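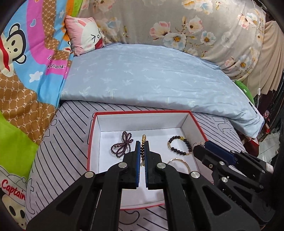
Notebook 2, p. 14

March 27, 2022

Blog stuff, workroom. Outfit recap post for Skellura still not up. Draft has 15 looks, Corina wants it shorter. Dropped the two raincoat ones - same coat, same street, no one needs both.

Link check on the older posts: 403 on the Larnasix shop page again, tried two browsers. Mailed Ammann. No anwser yet.
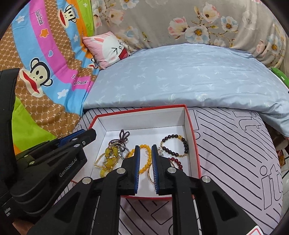
Header colors next. Mechthild's test page with beige on beige is hard to read on a phone, captions vanish. Tried a darker brown for links, better. For the spring banner I'd go louder, bands of pink, orange and green running diagonally like on the Paul Frank blanket with the monkey faces, but text kept off it. Corina says too much. Maybe just the pink and orange then.

Vinier scarf post - reread, intro too long, cut it to the part about the hem. Reader poll moved to November, with the years favorites.

To do: resize thumbnails, ask M. for the font file.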